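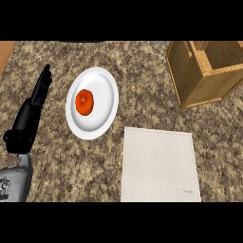 Do passengers who pay to choose a seat end up sitting in it?
Most of them do, although a fair share move at least once between check-in and pushback, usually at the request of somebody who paid nothing.

Figure 3. Rendered countertop with a white oval plate, a light wooden crate and a sheet of paper.

4.2 Seat fees and the informal exchange of seats

The fee schedule at Derketti is short and, as these things go, readable. A passenger may accept whatever seat the system assigns, pay for a standard seat of choice, or pay more for a row near the front. The conditions say that a purchased seat is "guaranteed subject to operational need." We asked the carrier what operational need covers and received a copy of the conditions.

Our sample consists of 1680 bookings on 33 departures from Oltgate, all made through the Casix reservation tool and matched by record locator to the final cabin list. Casix logs each seat change made before the door closes, provided that someone enters it. A swap agreed between two strangers over the armrest leaves no trace, so we placed an observer on each flight. Observers sat in the last row, which was where the system assigned them, our travel budget having no line for seat selection.

We treat a move as formal when it appears in the Casix log and as informal when only the observer saw it. Informal moves turned out to be the larger group by a comfortable margin. They also happened late. Most took place after the first bags were in the bins, when walking back up the aisle against the traffic had become a real cost and people would agree to a good deal to avoid a conversation.

The standard account of seat fees holds that they sort passengers by how much they care. Those who value the window pay for the window, those who don't are spread through whatever is left, and the cabin settles into something close to an efficient arrangement. This account has the advantage of never having boarded. In our flights the assigned seats of non-paying parties were split more often than chance and a half-full cabin would suggest, and the split parties then set about repairing the matter themselves. Paying passengers were the natural people to ask, being seated in the places everyone wanted.

What did the asker offer in return? In nearly every case, a middle seat. Wubit Birhane, who coded the observer notes for this section, kept a separate column for the wording of requests, and it makes instructive reading. "Would you mind" is by far the favorite opening. Price is hardly ever mentioned. Passengers who had paid seemed embarrassed to bring it up, and we recorded only 2 cases in which someone named the sum out loud. Both kept their seats.

Cabin crew took a practical view. On shorter sectors they stayed out of it unless the aisle was blocked, and when they did step in they tended to side with the request, since a family sitting together is quieter than a family calling across three rows. None of the crew members we spoke to could recall a refund being offered to a passenger who moved. The refund form exists. It is kept on the Quách travel portal under "Other," and it asks for the number of the seat purchased but has no box for the seat occupied.

Two cautions apply. Oltgate handles a good deal of holiday traffic in April, when part of the sample was flown, and families are probably overrepresented. The observers also had a poor view of the forward rows — the same rows that cost the most — so informal moves there are likely undercounted. We have left the figures uncorrected, as any adjustment would rest on our own guess about what goes on behind a headrest.

Section 4.3 turns to the passengers who bought a seat, gave it up, and bought one again on the return flight.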